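Bench notes, Sunday, fingertip comparison

Picking up where Friday's page stops, which is mid-sentence, so I will assume it ended well.

Plan was the flower task on the two-arm bench, Galtov fingers against the Brarkby ones, same controller gains, same operator (me). Hortensia Restrepo set the gains before she left and wrote DO NOT TOUCH on the whiteboard with an arrow pointing at nothing. I have not touched them. I have opened the config file and looked at them with disapproval.

Task as written: stems start loose on the mat, both vases empty, arms put stems in vases. A regrasp is allowed. A drop onto the mat is allowed once. Moving the vase to meet the stem is cheating, though I would do it at home.
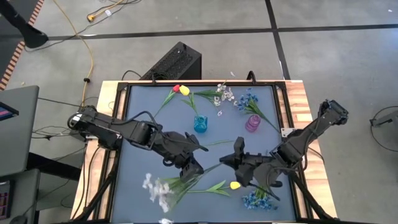 Start layout, vases empty, stems scattered, both arms in over the mat.

Galtov first, 20 attempts. Insertions without a second try: 6. The tips are fine on a single tulip stem and get vague on anything bunched. The white ones are the worst. They fan out at the bottom, so the gripper closes on two stems, thinks it has the lot, and lifts a bouquet with opinions. Force reading looks identical either way. I spent an hour looking for a threshold that would tell them apart and found a lovely one that works only for the yellow tulips.

Brarkby, same count, 18 in. Before anyone gets excited: I ran these second, after lunch, and had by then learned where to grab. Needs doing again in the other order. Put that on the list under the four other things that need doing again in the other order.

Controller: the Timside box logged 114 late packets over the whole session. Most of them bunch up when both arms are moving and the wrist video is on. Dropped the video rate and the left arm stopped twitching near the vase neck. Right arm twitched anyway, out of loyalty.

The approach to the neck is still the hard bit. Coming in from the side puts the lower finger across the lip, and clear plastic-looking or glassy things give the depth camera nothing useful. Løken's depth filter fills the hole with whatever is behind it, so the planner believes the vase has a large open window in it. Turned the filter off. The hole is now an honest hole and the planner refuses to go near it. Compromise: hand-entered neck height, shame noted.

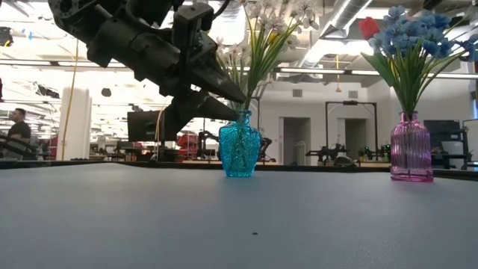 Bench 2, Løken annex. December.

Both vases full, whites in the turquoise one, blues with a red tulip in the pink. Kept one arm by the turquoise neck to look at finger clearance. The gap between the tips is narrower on approach than I had drawn it, so the drawing is wrong or I am. Will measure the tips with calipers before blaming the drawing.

To do: swap order and rerun. Ask Hortensia what the arrow meant. Try the Brarkby tips with the softer pads, if the pads are still in the drawer marked pads, where I found tape.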